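Nillila Owners Board > Estisby wagon > Engine and gearbox

Estisby 2 facelift: is the new gearbox software worth it?
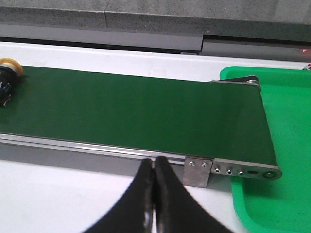
Post 1 – tomvik_est
Hello all. I drive the Estisby from before the facelift, with the automatic gearbox. In February my dealer offered me the software from the facelift model for 300 euros. He says the shifts from second to third gear become softer and the car does not hold the low gear so long when the engine is cold. Has anybody here paid for it? English is not my first language, so please excuse me if some technical words are wrong.

Post 2 – greywagon
Save your money. I drove the facelift car for a whole afternoon and then got back in my old one. Same gearbox, same small push at 2 to 3. The new bumpers are nice, I give them that.

Post 3 – Cha_driver
I do not agree with greywagon. I had the update on my Cha, and it has the same gearbox as the Estisby. The first days were strange, because the box has to learn again. After 1,000 kilometers it was clearly better in city traffic. On the highway I feel no difference.

Post 4 – greywagon
The Cha is a lot lighter, so I would not compare. And did you change the oil at the same time?

Post 5 – Cha_driver
Yes, oil and filter together with the update. I see what you want to say.

Post 6 – greywagon
Then you paid for software and felt the oil :)

Post 7 – tomvik_est
Thank you both. My oil was never changed, the service book says "filled for life". The dealer did not mention it – he only spoke about the software.

Post 8 – lowgear6
"Filled for life" means until the warranty ends. Change it first. I used Zistex fluid in mine and the push when cold was gone the next morning. Please check the specification in your handbook before you buy, there are two versions of this gearbox and they do not take the same fluid.

Post 9 – Cha_driver
Agree with the oil first. But I still think the software does something. Before, my car stayed in third until 60 km/h with a cold engine, and now it goes to fourth much earlier. Oil cannot change the shift points.

Post 10 – greywagon
OK, that part I accept. For 300 I would still rather have 6 new spark plugs and a full tank.

Post 11 – tomvik_est
I called an independent workshop today. They can do the oil and filter next month, and I will ask them to read the gearbox version too. The software must wait. If the push is still there after the oil, I will go back to the dealer and ask if he can make a better price.

Post 12 – lowgear6
Ask them also to reset the adaptation values after the oil change. Some workshops forget it.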